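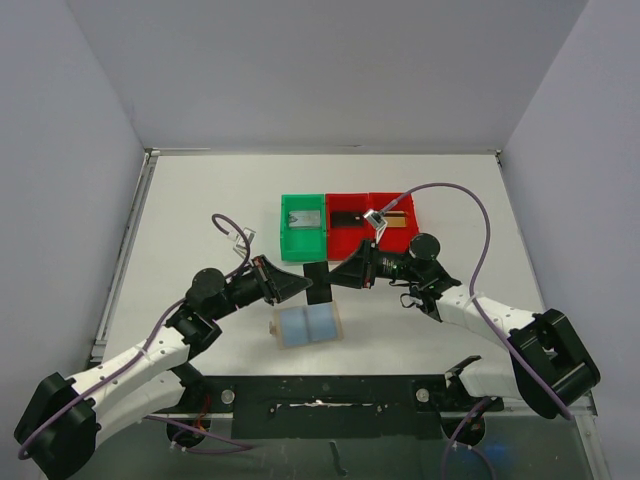

A work surface is the flat, usually horizontal top of a table, bench or counter on which tasks are carried out by hand or with tools. Its height, depth and finish are chosen to suit the task. Fine assembly calls for a higher surface than heavy work such as planing or hammering, where the worker presses down from the shoulder.

Finish

Matte finishes reduce glare from overhead lamps. Pale colors make small dark parts easier to find, but they show stains sooner. Glass resists most solvents and can chip at exposed edges.

Height

Fixed benches are commonly built to suit standing work and paired with a tall stool. In her survey of repair shops in Skanville, Hazel Ostrowski recorded 71 benches, of which 28 were adjustable. Two had been raised on blocks.

See also: Countertop, Drafting table, Workbench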